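Swapping a hard drive in a tool-less caddy

I love this job! It takes a few minutes, needs next to no tools, and at the end you've got more room for photos, or your old noisy drive has finally gone to retirement. If you've never opened up a desktop or a storage box before, a caddy swap is a great place to begin, and I'll go through it slowly.

My practice machine is an old Fomdale tower I picked up from an office clear-out in June. It came with 2 full-size (3.5-inch) drives, each sitting in a coloured plastic caddy. Yours might be blue, green, grey or purple, and the tabs may be in a different spot, but most of them work along the same lines.

What you'll need

The new drive, 3.5-inch, SATA.
Your old drive, still in its caddy.
A clear table with decent light.
A soft cloth or a folded tea towel.
A marker and a bit of masking tape.
A small Phillips screwdriver, just in case (some caddies have screws as well as pins).

Before you start

Back up anything you'd be sad to lose. I know everyone says it, but please do it! I keep copies on a little external box I named Rurko, and I open 3 or so random files on it before I touch a screwdriver, so I know the copy is any good.

Then shut the computer down properly, switch it off at the wall and pull the power lead. Hold the power button in for a few seconds to drain what's left. Touch a bare metal part of the case before you handle the drive, and touch it again whenever you've wandered off for a cuppa and come back.

Step 1. Get the side panel off

On my tower there's one latch at the back and the whole side lifts away. Some cases have thumbscrews. Put them in a cup or on a strip of tape, wherever they can't roll under the fridge.

Step 2. Unplug the two cables

A SATA drive has a wide plug for power and a narrower one for data. Hold the plug itself and ease it straight out. Don't tug on the wires, and don't rock the plug up and down, as the plastic tongue inside the connector can snap. If the data plug has a metal clip, squeeze that first.

Stick a bit of tape on each cable and write which bay it came from. Mine say 2 and 3, matching the numbers stamped in the case.

Step 3. Slide the caddy out

Find the tabs, squeeze and pull. The caddy should glide towards you. If it sticks, look for a cable caught along the side before you pull any harder. I once spent ages fighting one that was snagged on a fan lead, so have a look with a torch!

Step 4. Look at how the drive sits

This is my favourite bit, and it's worth a minute. Turn it so the underside faces you. You want to learn which way up the drive goes and which end the connectors are on, and then you can copy it exactly with the new one.

The green circuit board is easy to spot, and so is the row of gold pins in its black plastic shroud. Notice how the blue plastic wraps around the drive, too, with that chunky tab sticking out. 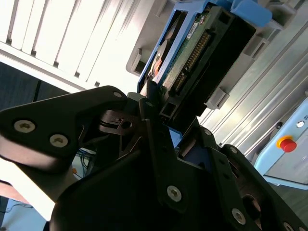

Step 5. Flex the caddy and lift the drive out

Lay the cloth on the table and rest the caddy on it. Most tool-less caddies have small pins that poke into the screw holes on the sides of the drive. Bend one long side outward, gently, until the pins on that side come free, then tilt the drive up and out. The plastic is meant to bend a fair way, but old plastic can be brittle, so go easy. Keep your fingers off the circuit board and hold the drive by its edges.

Step 6. Fit the new drive

Match it to what you saw in Step 4, same way up, same connector end. Hook the pins on one side into their holes first, flex the other side and let it close over the drive. Give it a little wiggle. If it rattles, one pin has missed its hole, so open that side and try again.

Step 7. Put it all back

Slide the caddy into its bay until it clicks — you'll hear it — and push both plugs on. They're L-shaped inside and only go one way. Refit the panel, plug in and switch on.

Step 8. Tell the computer about it

A brand new drive won't show up as a letter or a folder until it's been set up. On Windows, open Disk Management, choose to initialise the disk, then make a new volume. I called mine Vergara and copied my holiday folder across as a test, all 1678 photos of it. Watching that bar fill up is so satisfying!

If the drive doesn't appear

Check the power plug first, then the data plug at both ends. Next, try the cable from a bay you know is working. Some motherboards have ports turned off in the BIOS, so have a look in there as well.

Label the old drive with the month and what was on it, and store it in an anti-static bag somewhere dry.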